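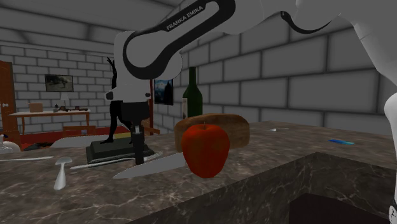
Simulated arm above a marble countertop.

Search this repository Go

# Juststead Storm Tracks

Juststead is a table of storm positions and wind estimates for the waters off Kandthorpe. It covers 119 named and unnamed systems across 52 seasons. Each system has its own track, given at six-hour steps in UTC.

Last revised: Oct 11, 2020

## Files

tracks.csv holds one row per position. systems.csv holds one row per storm. notes.txt lists changes to earlier tracks.

We use cookies to remember your settings. Accept Manage

## Fields

- storm_id: season followed by a two-digit order number
- time_utc: date and hour of the fix
- lat, lon: decimal degrees, west negative
- wind_kt: highest one-minute wind, in knots, rounded to the nearest five
- pres_hpa: lowest central pressure; blank where no reading or estimate exists
- stage: tropical, subtropical, post-tropical or remnant

## Sources

Positions were keyed from the Traltwood ship log sheets and the Villanueva station books. Where the two disagree by more than 2 degrees, both fixes are kept and the flag column is set to D. Landfall times come from the station books only.

## Known problems

Pressure is blank for most of the early seasons. Wind values in those seasons were converted from Beaufort force and should not be used to rank storms. For 32 systems the track starts after the storm had already reached gale strength. Off-season systems that formed in March are filed under the calendar year in which they formed. Fixes over land are interpolated and carry flag I.

## Loading

Read storm_id as text. Some spreadsheet programs drop the leading zero from the order number if the columns are split.

3 comments 14 shares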